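Survey Helpers Wanted for the Drelasholm Old Buildings Register
Posted 8/7/24

We are looking for people who love old places to help us record the ones that never made it onto any list.

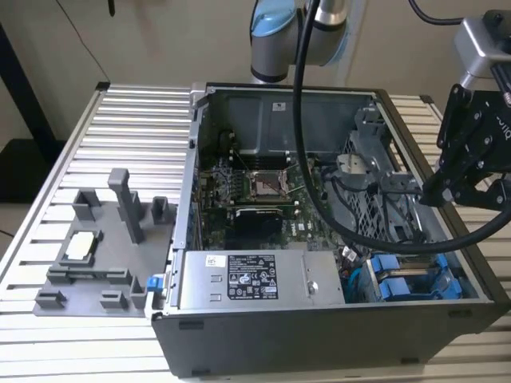 What the work is

Drelasholm has plenty of fine churches and grand houses with plaques by the door, and we're very glad of them. This project is for everything else – the milk sheds, the stone horse troughs, the painted shop signs, the little footbridge behind the mill that you may have crossed all your life without a second look. We hope to have 200 of them written up by the end of November, with a short history and a note on the condition of each.

Who we'd like to hear from

Anyone over 18, really! You don't need a history degree or any experience with surveys. It does help if you enjoy walking, write clearly, and don't mind knocking on a door to ask permission. We'll pair you with someone who has done it before for your first few visits.

What you'll get

Helpers receive $50 for each finished entry, plus bus fare, and a training day with lunch at the Marquez Building.

How to apply

Send us a page or so about yourself and an old place you're fond of, by mail or in person, to Caveo Heritage, 31 Flosard Street, Drelasholm. We read every letter, and we do try to write back within two weeks.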